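Pen Pouches, Year-End Check

27 December 2023

Every year between the holidays I empty the desk and decide what goes back. The monitor and lamp stay. Everything else comes off, the top gets wiped with a damp cloth, and each item has to earn its place before January. My notes file for this is now 2,339 words long, most of it on cables. This post covers only pens.

The method is simple. Take everything out of the pouch. Test each pen on a sheet of scrap paper, with a full line across the page. If it skips, warm it in the hand and try again. A second skip and it goes in the trash. Refills get checked against the barrel they are meant for, because I have bought the wrong length twice. Halina Pawlak keeps hers in a drawer with dividers and has never had this problem, but she also works at one desk. I move between Mernby and home, so I need something that closes.

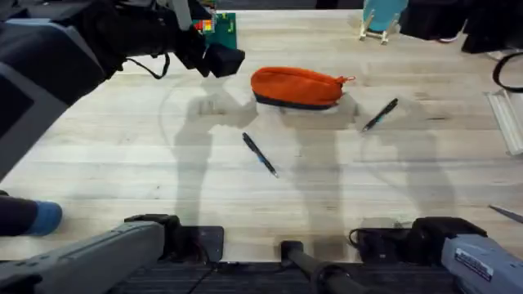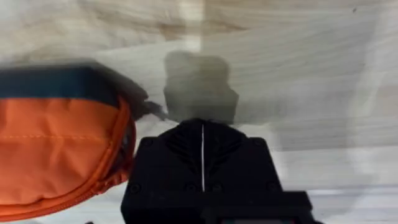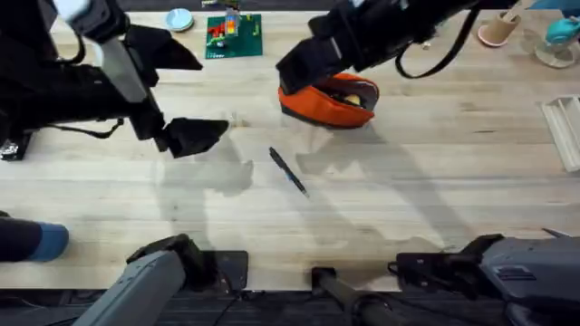
My objection to hard pencil tins is noise, and after that, shape. A tin takes up the same room in a bag when it holds one pen as when it holds a full set. A fabric pouch gives way to whatever is packed beside it. Color matters more than I used to allow: an orange one shows up at once on a pale wooden table, while a black pen with a bit of blue on it is easier to overlook, and inside a dark bag it is close to invisible. I would take bright fabric over extra pockets for that alone. Odair Sales disagrees and uses a gray roll with elastic loops. He has also replaced it once already.

Zippers are the usual point of failure. Before refilling, run the slider end to end with the pouch empty. If it drags, rub a little candle wax along the teeth and repeat — graphite also works but comes off on the fingers. Brush out the corners with an old toothbrush. Wash by hand in cool water, turn inside out, and leave to dry overnight.

For loading, pens go in first, all facing the same way, clips toward the zipper. Small items go on top. I leave out erasers, which pick up ink, and loose clips, which scratch barrels. Leave enough slack that the zipper closes without being pulled.

Cables are next. I have two drawers of them and no labels.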